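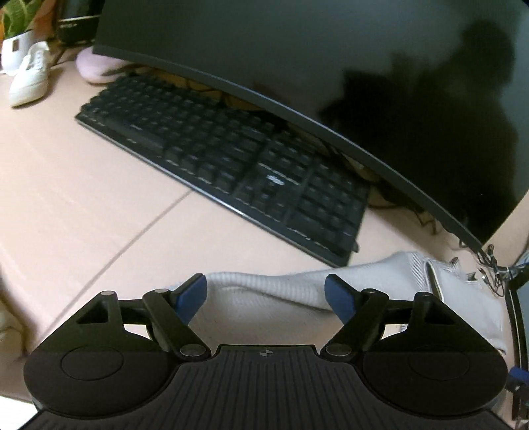
The new fingertips, second month

I wrote in November that the hand-held gripper was finished. It was not finished. The mechanical part was closing and opening well, and I was so happy with this that I forgot to ask what it can hold. After that post I started to use it every evening on my desk at home, and I found many small problems. This post is about the fingertips and the linkage, because these took most of my time.

For readers who are new: I am building a two-finger gripper that I carry in my hand. I close it by myself, and a camera on it records what the fingers do. Later I want to put the same fingers on a small arm and let the arm learn from my recordings. The arm is not ready. I have the base and the shoulder joint in a box, and the elbow motor came with a wrong gear. So for now, I am the arm.

Fingertips

My first fingertips were hard printed plastic with lines cut in the surface. On a wooden block they were good. On cloth they were very bad. The cloth slipped out at the moment when I lifted my hand, and when I closed harder, the plastic bent the linkage before it held the cloth. I tried sandpaper glued on the plastic, and it worked for two evenings. Then the glue gave up and I had small pieces of sandpaper everywhere.

The fingers now have blue rubber pads. I bought the rubber as a sheet from Vumetti, a small shop which sells remainders to hobby people, and I cut it with a knife against a metal ruler. My advice is to change the blade before you start, even if the old blade looks fine. My first pair had edges like a bitten cookie.

I glue the pad only on the upper half of its support. The lower half stays free and can move a little when it touches something. I did this by mistake on one finger, and this finger was better than the other, so I made both the same way. I believe the free part lets the rubber lie flat on soft things. I have not measured this, it is only what I feel in the hand.

Linkage

Each finger is made from angled arms with silver pivot pins. In the old version I used screws as pins. This is a bad idea if you want to use the gripper for more than one week, because the thread works like a small file and makes the hole bigger. After 400 closings I could move the tip from side to side with my finger, and the two pads did not meet anymore. Smooth pins solved most of it. I made the holes a little too small in the drawing and opened them by hand with a reamer, slowly, and I tested the pin after each turn.

If you copy this, please do not put oil on the pins. I did it, and the oil traveled to the rubber during the night. In the morning the pads were as slippery as the old plastic. I washed them with dish soap and they became normal again, but one pad had swollen and I had to cut a new one. Dry pins are fine. They make a small noise and I am used to it.

The base plate is black and has ribs along it. My earlier plate was flat, and it twisted when I pressed down on the desk. I also printed a small cross on the plate, at the top in the middle. The camera always sees this cross, so if it moves in the picture, I know that the camera mount has moved and I should stop recording. Before I had the cross I lost one full evening of recordings to a loose mount – I noticed only the next day.

Practice with socks

My main test object is a white ribbed sock. Many builders use blocks or cups, and I also have blocks. But a block forgives too much. With a sock you must decide where to take it, and the shape is different every time you drop it. If I come from above with the fingers open wide, I usually catch only the top layer. If I push down a little and then close, I catch a real fold and the sock comes with me.

The ribbed part at the cuff is the easiest place. The ribs give the rubber something to hold. The bunched part is more difficult because it looks thick but it is mostly air, and the pads close through it. I now put other small things near the sock, or on it, a pen for example, so that the task is less clean. A real desk is never empty, and the arm should learn this early. My keyboard stays where it is too.

I record short pieces and I name each file by the task. The folder for this work is called Stultik, a name I typed without thinking the first evening and never changed. I delete the bad recordings the same night, when I still remember why they are bad. My target is 2000 good grasps before I touch the arm again. I am far from it.

What is still wrong

The opening between the pads is good for a sock but small for a mug. I can make the arms longer, but then the tips lose force, and I do not want to press harder with my hand. My wrist is already tired after half an hour.

The picture is also blurred when I move fast. Slower movement helps, and more light helps. I will try a second lamp on the left side of the desk, if I can find a place where it does not make a shadow of my own arm over everything.

The two pads do not always come to the same angle, and the left one sometimes leans in more. I suspect one of the holes on that side, so next I will print the left finger again and compare. I will put the drawings online after that – please do not ask me for the old ones, they have the screws.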